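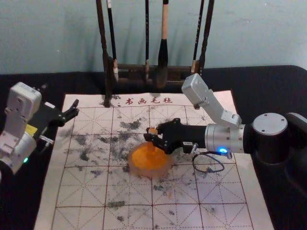
Clurnel Bench
Two-arm task software for tabletop work

Overview | Modules | Requirements | Licensing | Support

Clurnel Bench plans, runs and records tasks for a pair of robot arms sharing one table. It takes in camera images and joint readings, keeps a model of what is on the table, and sends timed motion commands to both arms. It was written by Fumeck for labs and small workshops that change tasks often and don't want to rebuild their setup each time.

The current release is 4. Projects saved in release 3 open without conversion, but grasp libraries need to be re-indexed once. The tool for this is under File, Libraries, Rebuild.

What it does

Shared workspace planning
Both arms are planned together. Each motion is checked against the other arm, the table, and any fixed objects you have added to the table model, such as racks, trays and stands. If one arm has nothing to do, you can park it, hold it in place, or let the planner move it aside when the other arm needs room. Parked arms remain in the collision model.

Surface perception
Mats with printed grids can be used as a position reference. You enter the grid spacing once and the software fits the lines it finds in each image. Calligraphy felt with a rice-character grid is supported as a preset. Ink marks and stains are handled by a masking step, so a felt that has been in use for a while doesn't have to be replaced before a session. Very dense blotches that hide several grid crossings in a row will lower the confidence score, and you can set the score at which the run pauses.

Shiny and see-through objects
Translucent and glossy items are difficult for depth cameras. Clurnel Bench uses the color image to find the outline and takes the height from a value you enter or from a touch probe move. You can choose the method for each object. We suggest the entered height for thin discs and lids, and the probe for anything with an uneven top.

Small-part handling
When a gripper is holding something short, the usable tip is only a little way past the jaws. The tool offset can be set for each part, with a separate approach speed for the final stretch. Hover height is its own setting and isn't tied to approach speed, as it was in release 3.

Cable guard
Cables that hang from an arm can be entered as a loop with a length and two anchor points. The planner treats the loop as a soft zone. Paths through it are allowed at reduced speed unless you mark the zone as closed.

Recording and replay
Every run is saved with images, joint positions, planner decisions and operator notes on one timeline. You can scrub through a run, compare two runs side by side, or export a section. Export formats are listed in the manual.

Task library

The standard library has 297 task blocks, from single moves to full sequences. Blocks can be opened, copied and edited. The Desk and Studio set covers brushes, felt mats, paper handling and small dishes. It was put together by Edmund Wróbel and tested at our Dallavcombe workshop, where it is still maintained. New blocks are added most months, with a larger update each November.

Requirements

Arms: 2, with position control and a supported driver
Grippers: parallel or two-finger, open/close feedback required
Cameras: at least one color camera with a view of the work surface; a head-height mount gives the best results with grid mats
Computer: 64-bit Linux, dedicated graphics card
Network: wired connection to each arm controller

Single-arm use is possible with the second arm disabled in the project settings. The shared workspace planner is then switched off.

Licensing

Bench licenses cover one table and both of its arms. A license can be moved to another computer from the account page. Teaching licenses include the full task library but don't include priority support. Orders and invoices are handled by De Bruijn, our distributor, and quotes normally go out the next working day.

Support

Please attach the run file when you report a planning or perception problem. Screenshots are useful too, but the run file contains the settings we need. Phone support opens at 9 a.m. and is limited to customers with a current support plan.

Downloads: Installer | Release notes | Driver list | Manual | Grid mat calibration sheet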